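Hangers, hems and a very full rail

A few pictures and notes from the big wardrobe sort-out at our flat in Brotholm. I'd been putting it off since we moved over from Bilaswood, and then one Monday the rail in the bedroom came down on my foot, so that was that!

I did the shirts first, then the coats, then all the things I keep for painting in (far too many – how many times do I paint?). Everything went into piles for keeping, mending or the charity shop in Dasstead, and the mending pile was the one that kept growing.

Then there are the hangers. I like the thin wire ones with the coloured coating, pale blue for choice, and I know plenty of people can't stand them. They take up next to no room on the rail and you can bend them back if they go a bit wonky.
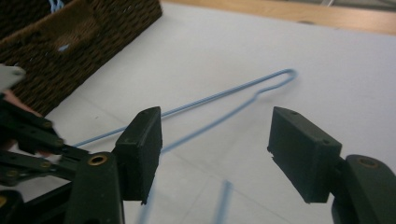
Wooden ones are lovely for a heavy coat, I'll give you that, but I've only got 14 of those and the winter things have bagged the lot. Blouses and summer dresses can manage perfectly well on wire. Anything knitted gets folded, or you end up with those silly little points at the shoulders.

I did look at the velvety sort in Lei, the homeware place by the station, and very nearly bought a pack of 20. Then I remembered that my sister-in-law's shed fluff all over her black trousers, so I put them back and bought a cup of tea and a bun instead.

Still to do are the shoes and the two drawers of scarves. I'll add more when I've been through them, probably in April.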